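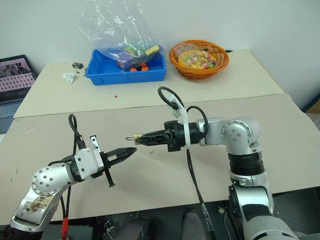 Speaker notes: Moving a small library without closing it
February 2018

Opening

Thank the hosts. Say where the toilets are and that questions come at the end.

I'm going to talk about moving the Garnari branch library from its old building to the new one on the other side of the square. We stayed open for all but 2 days of it. I'll cover the planning, the packing, the shelving, and what I'd change.

Slide 2. The old building

Two floors, one narrow staircase, no elevator. Adult fiction upstairs, everything else down. The roof over local history had leaked for years and we kept plastic sheeting over the top shelves every winter.

Mention that the collection was weeded before the move. We should have started weeding a year earlier than we did. Every book you pull before the move is a book you don't carry.

Slide 3. Measuring

We measured the shelves, by the foot, section by section. Don't use the catalog for this. The catalog tells you how many titles you own and says nothing about how thick they are. Large print takes up far more room than its title count suggests. So do atlases and cookbooks.

We came out with 1112 feet of books after weeding. The new building had more than that on paper, but the plan counted the bottom shelves, and we had decided to leave those empty in large print so people wouldn't have to bend.

Pause. Ask how many in the room have measured their shelves in the last few years.

Slide 4. Choosing a mover

Three quotes. Cindard was the cheapest and wanted to pack in boxes. Bondex was next and used rolling carts with the books kept in shelf order. Ateş also used carts but couldn't do December.

We went with Bondex. Carts cost more per hour and save it back at the other end. With boxes, somebody has to sort out the order when they're opened.

Get the insurance terms in writing. Ask who pays if a cart tips.

Slide 5. Labels

Every cart had a sheet taped to each end with the section, the first call number, the last call number, and the destination shelf. The destination shelves had matching sheets. Blue paper for upstairs stock, yellow for downstairs.

Tape comes off in cold weather. Use string tags for anything going outdoors.

Slide 6. The order we moved in

Reference and local history first, then nonfiction, then adult fiction. Children's books and the holds shelf went last. It took 8 working days in all. For 7 of them the children's room in the old building looked the same as always, and story time ran on schedule.

Returns were the hard part. People brought books back to the old drop slot for weeks afterward. Leave it unlocked, put up a big sign, and empty it every morning.

Slide 7. What I'd change

Test the new network connection before the first cart leaves. We checked books out on paper for an afternoon.

Order more bookends. We ran out in the biographies.

Leave space at the end of every shelf. We filled some too tightly and had to shift a whole range in the spring.

Questions

If asked about cost, give the mover's bill and the staff overtime separately. Copies of the cart label sheet are on the table by the door.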